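Keeping a Peg and Ring Puzzle Clean and Complete

April 20, 2026
By Leonie Teuber

I have a soft spot for the little ring puzzles with three pegs, and we have had one or another of them on the go in our house at Wavitthorpe for years. They are wonderful for rainy afternoons, but oh, they do pick up fingerprints and crumbs! A bit of regular care keeps them nice for a long time.

Start by putting the board on a smooth, hard surface where a dropped ring is easy to spot, and take the rings off one at a time. 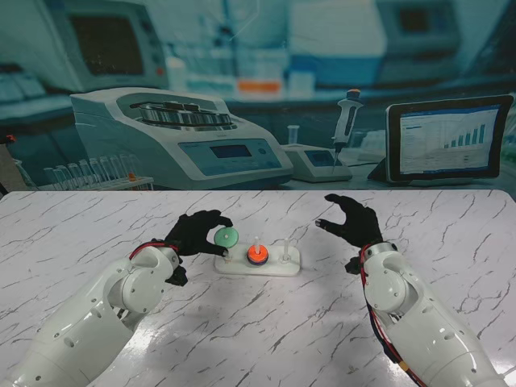

Mint-green disc in hand, orange-red one on the middle peg.

1. Wipe the flat faces first, with a soft cloth and a drop of dish soap in warm water. They are the easy part, and you will feel you are getting somewhere.

2. Now for the rims, which most of us forget – I certainly did until my sister in Presden looked at ours from underneath. A bright, glossy face can sit above a rim that is speckled and dark all the way around. An old toothbrush is just the thing, going slowly and rinsing often.

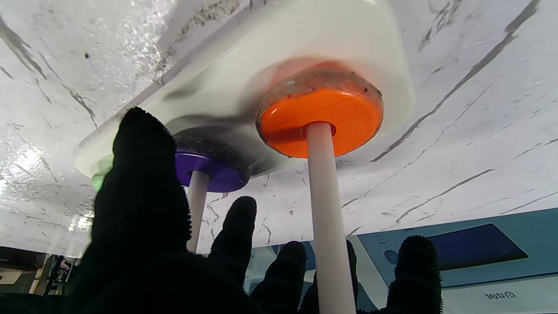
3. Run the cloth up and down each peg, and use a cotton swab down where it meets the base. Let everything dry on a towel before you stack it again, overnight if you can spare it.

4. Put the rings back one by one and have a quick look for any missing colors before the board goes on the shelf. I keep ours in a lidded shoebox – the bag it came in gave up last August.
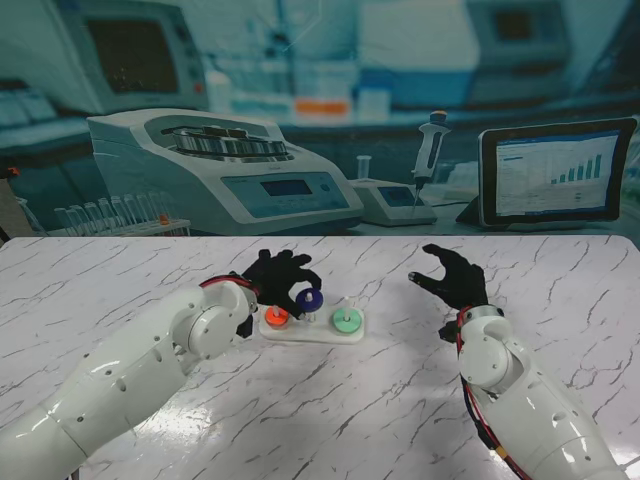
Orange-red on the left, mint green on the right, dark blue at the middle peg.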